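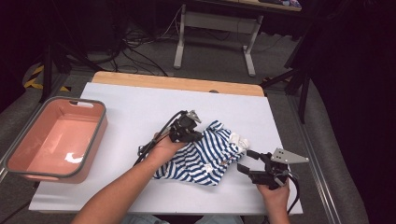
Folding small striped clothes — how do you keep the collar nice?

starnholm_mom
Hello everybody. We have a baby thing with blue and white stripes and a white collar. When I fold it like a normal T-shirt, the collar gets a line in the middle and one tip stands up. I have folded it again and again on the white board and I am not satisfied. How do you do it? Do you fold the collar in, or leave it on top?

godoy72
Collar on top, always. Lay it with the face down, bring the sleeves to the back, then fold from the bottom up. After you turn it over, the collar is the first thing you see in the drawer.

starnholm_mom
Thank you, I will try. I spread it flat before I start, so at least this step is correct, I think.

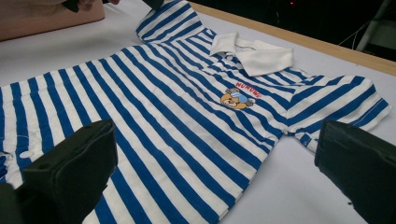 Face up, collar folded down, bear on the chest.

drirham_k
I do not agree with godoy72. With such a small size you do not need to fold the sleeves to the back. Fold the whole thing in half the long way, sleeve on sleeve, and then once more. Two folds and finished. Yes, the collar bends in the middle, but a child's collar is soft and it goes back when you wear it.

godoy72
It does not go back if it stays in the drawer until November. I had a white collar which kept the line for the whole winter.

drirham_k
Then you have too many clothes in the drawer :)

starnholm_mom
Please, no fighting about the drawer. Lautaro from the parents' group in Sekodberg wrote a longer answer for me and he allowed me to put it in the thread. 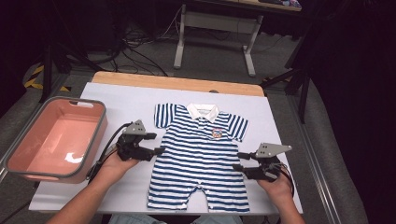

By Lautaro Arancibia

First look at the bottom. If there are snaps between the legs, close them before folding, otherwise the two leg parts move separately and the fold is never straight. Smooth the stripes with your hand from the collar down. You can use the stripes as a ruler: fold the sleeve in until its edge is parallel with the side of the body. Then bring the legs up to the chest, and fold once more so that it stops just under the collar. Do not press on the collar.

godoy72
The stripes as a ruler, this is clever. I still fold face down, but the snaps I always forgot.

leandro_gallardo
And what about when it comes in a ball from the basket? Mine are never flat.

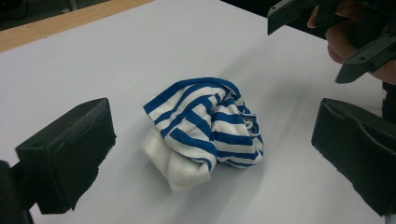

Starting from a crumpled one

drirham_k
Find the collar first, hold it at both shoulders and shake it one time. Do not pull at the first corner you see — it can be a sleeve and then you turn everything around.

leandro_gallardo
I look for the bottom edge first, it is easier for me. But I will try it with the shoulders.

starnholm_mom
Tonight I do it with snaps closed and legs up. The half fold of drirham_k I will keep for the pajamas.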